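# 仿真双臂抓放实验:运行前检查表(附意见)

检查日期:2019年7月8日
检查人:Kiros Woldegiorgis
项目:Lellora,方法代号 Brinumance
检查范围:仿真环境和回放数据,不包括 Estley 楼里的真机

说明:中文不是我的母语,有些词可能用得不准,请 Beyene 组的同事直接在文件里改。标记"通过"的项目可以不再看,标记"待改"的项目请在下一批训练以前处理。

## 一、场景与物体

- [x] 桌面纹理已加载,没有闪烁。通过。
- [x] 黑色大理石纹板的碰撞体和外形一致。通过。
- [x] 纸箱的箱壁有厚度,手指不会穿过去。5月的版本有这个问题,现在已经修好。
- [ ] 纸箱位置的随机范围。待改。

意见:纸箱现在放在右边,有一部分在视野以外。策略只看这一个视角,所以我建议把随机范围往左移一点。移多少由 Beyene 组决定,但是请写进配置文件,不要只改在自己的电脑上。 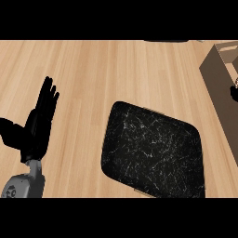

图1 左手手指伸直并拢,纹板在中间偏右,纸箱在右侧边缘。

- [x] 左手与纹板之间留有距离。通过。
- [ ] 右手靠近箱口时的遮挡。待改。

意见:右手在箱口这一带的时候,画面里只剩下很小的一块黑色轮廓。如果用这种画面估计手的姿态,误差会比较大。请在评估脚本里把这一类帧单独统计,不要和别的帧混在一起求平均。

## 二、关节与控制

- [x] 双臂关节限位已读入,和配置文件相同。通过。
- [x] 控制步长为8毫秒,日志中没有丢步。通过。
- [x] 急停指令在仿真里有效:发出以后两只手臂都保持当前位置。通过。
- [ ] 左手待机姿态。需要说明。

意见:Brinumance 的想法是用一个网络同时输出两只手的动作,不给哪一只手单独写规则。因此左手在不参加抓取的时候,姿态也是由网络给出的。有的时刻手指并拢,有的时刻张开。我不认为这是错误,可是报告里应该写清楚,否则读者会以为张开的手有任务意义。

## 三、抓取与接触

- [x] 手指与点心模型的接触力低于设定上限。通过。
- [x] 点心模型没有出现弹飞或者抖动。通过。
- [ ] 拇指的接触点数量偏少。待改。

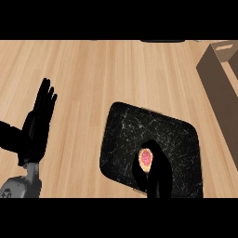
图2 右手在纹板下半部分的上方夹住小点心,左手张开。

意见:点心是椭圆形,右边和下边被手指挡住,只有左上的一面露出来。成功的判定不能只靠图像,应该同时读仿真器里的物体位姿。现在的脚本两种都读,但是两者不一致时以图像为准,我觉得应该反过来。

## 四、结果记录

- [x] 回放总数900次,文件编号连续。通过。
- [x] 其中200次留作测试,没有进入训练集。通过。
- [x] 随机种子已保存。通过。
- [ ] 人工复核80次,复核表缺少签名。待补。

意见:复核表上有两种写法,"放好"和"放到位"。我不清楚是不是同一个意思。请统一用一个词,并且在表头写出定义:物体在板上,手已离开,物体静止。三个条件都满足才可以算成功。

## 五、结论与下一步

可以继续跑仿真,暂时不可以把权重拷贝到真机。真机以前还要完成下面的事:

1. 修改纸箱的随机范围,重新生成测试集。
2. 增加拇指接触点,再看一次接触力曲线。
3. 改成功判定的优先顺序,旧结果用新脚本再算一遍。
4. 补复核表的签名。

第3项改完以后成功率可能会变低,这没有关系,请不要为了保持旧数字去调阈值。新旧两个数字都放进附录。

签字:Kiros Woldegiorgis
Beyene 组确认:(待签)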